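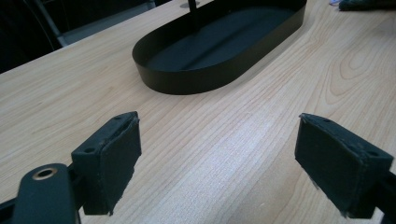

The bank at the allotment, one year in

Right, I promised an update on the bank and I have been putting it off since June because every time I sat down to write it, something else came into flower and I went back outside.

For anyone new: our plot is at the top end of the Plandolstead site, and along the back of it there is a steep strip of ground that belonged to no plot in particular. Brambles, couch grass, half a water butt. I asked if I could have it, the answer was yes so long as I kept the path clear, and off I went.

Clearing it took the whole of last winter. I did it by hand, a yard or two at a time, with a mattock and a pair of gloves that are now mostly holes. Bramble roots on a slope are wonderful fun once you get the knack (dig in from below, lean back, try not to sit down in the ones you've already pulled). The couch grass I'm still fighting and I expect I always will be.

Then came the sowing! I'd read all sorts about wildflower mixes and ended up going with a plain meadow one plus a separate bag of yellow rattle, which has to go on fresh in autumn because it needs the cold to get going. I mixed the lot with dry sand so I could see where I'd been, scattered it, trod it in with my wellies and left it alone. No compost, no feed. The soil up there is thin and full of stones and the flowers seem to love it for exactly that.

Spring was slow. I had a good few weeks of staring at bare earth and wondering if the pigeons had eaten the lot. The rattle came up first, little toothed leaves, and I was so pleased I rang my sister. After that it was one thing after another: red campion, then oxeye daisies in a great drift along the top, then knapweed, and bird's-foot trefoil right down by the path where it gets the most sun. The knapweed was alive with bees from breakfast until it got dark.

I did the butterfly count in the warm spell as well, fifteen minutes on an upturned bucket with a flask. Gatekeepers, meadow browns, a couple of small skippers and one very tatty comma. I've never had skippers on the plot before, so somebody must have liked the long grass.

Things I'd do differently:

I cut it too early. I got nervous about the path and strimmed the bottom third before the knapweed had set seed. Next year that waits until the end of summer.

I should have raked harder. The cuttings want to come off completely or they rot down and feed the grass. I left a fair bit lying about and the grass along that stretch is already lusher than I'd like.

More rattle. Always more rattle. I weighed out 264 grams and the far end hardly got any.

The seed was from Trellberg, by the way, as a few of you asked. Decent germination and they answered my muddle-headed email about sowing depth very patiently (the answer was none, just leave it on top).

Next job is the damp corner at the bottom, where the run-off from the lane collects. I'm thinking ragged robin and meadowsweet, perhaps some purple loosestrife if I can get plugs at a sensible price - seed in a wet spot just floats off down the hill. There's also talk of a shared hedge along the lane side, hawthorn and hazel mostly, and I've put my name down for digging.

If you've got a scruffy bit of slope and you've been eyeing it up, do have a go. And if anyone has spare ragged robin, I have a lot of courgettes to swap for it. Really a lot.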